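Cuaderno del taller, 16 de diciembre de 2025
Jornada de puertas abiertas, Trerley

Escribo esto con los pies destrozados y una sonrisa de oreja a oreja, así que perdonad el desorden. ¡Qué día! Abrimos a las diez y a las diez y cuarto ya no se cabía en el pasillo. Según el contador de la entrada pasaron 96 personas, sin contar a la gente de Guerra, que entró por el muelle de carga porque venía con cajas.

Montaje: Fidelina y yo dejamos lista la mesa de pinzas anoche. Cambiamos los tornillos de la base (los M5 cortos seguían bailando) y pasamos el cable de la pinza por el lado de la ventana. El puesto de visión lo llevó Kenji entero. Sanaa se quedó con las visitas guiadas, cuatro grupos, y acabó afónica.

Primera tanda, con un instituto. Les enseñamos la pinza de mano antes que nada, sin brazo ni nada, para que la cogieran y notaran lo raro que es agarrar cosas con dos dedos rígidos. Fue lo mejor de la mañana. Un chaval estuvo un buen rato intentando levantar una moneda y se marchó convencido de que la culpa era de la moneda. A los de bachillerato les dio por competir a ver quién apilaba más tuercas, y hubo que pararlos porque venía el grupo siguiente.

Segunda tanda, gente de Gilard y un par de familias. Probamos la secuencia completa: abrir, bajar, cerrar, levantar, soltar. El ciclo salió en 59 segundos con los topes puestos, lento, pero nadie se quejó y así daba tiempo a explicar. Shoshana preguntó por la fuerza de cierre y le di el valor de memoria; mirarlo bien en la hoja antes de mandárselo por correo.

Lo que más me costó contar es la parte aburrida y más bonita a la vez, el momento de antes del agarre. Los dedos abiertos, a un lado y a otro, y entre ellos solo la superficie, con la veta en diagonal y su reflejo blanquecino. Ahí se decide casi todo: la altura, el ángulo, cuánto abres. Cuando lo entendieron dejaron de mirar el brazo y empezaron a mirar las puntas, y a partir de entonces las preguntas fueron buenísimas.
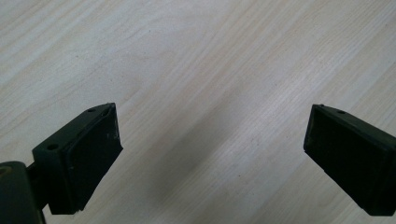 Rory Crichton comentó después, recogiendo, que enseñaríamos mejor si dejáramos fallar la máquina a propósito un par de veces, con un objeto mal colocado, porque la gente aprende más de un agarre torcido que de diez limpios. Añadió que en la demo de abril el grupo que más preguntó fue precisamente el que vio caerse la pieza, y que él pondría el fallo al principio y con la explicación después.

Me convence. Lo apunto para la próxima: arrancar con la pieza girada, dejar que se escape y preguntar qué ha pasado antes de tocar nada. Habría que avisar a Sanaa para que cuadre los tiempos, que hoy íbamos justos.

Cosas que fallaron:
El software de Zillby perdió la conexión al mediodía. Reiniciar y listo, pero hay que mirar el registro.
El cartel de la seta de emergencia estaba demasiado bajo; los pequeños lo tapaban.
Nos quedamos sin folletos. Imprimimos 600 y volaron, aunque sospecho que los de Guerra se llevaron un taco.

Pendiente: repasar el apriete de los dedos, devolver las dos mesas plegables, pedirle a Kenji las notas del puesto de visión. Fidelina quiere repetir la mesa de pinzas de mano con objetos blandos, esponjas y calcetines enrollados. ¡Me apunto ya!

Queda café en el termo grande. Mañana lo friego yo.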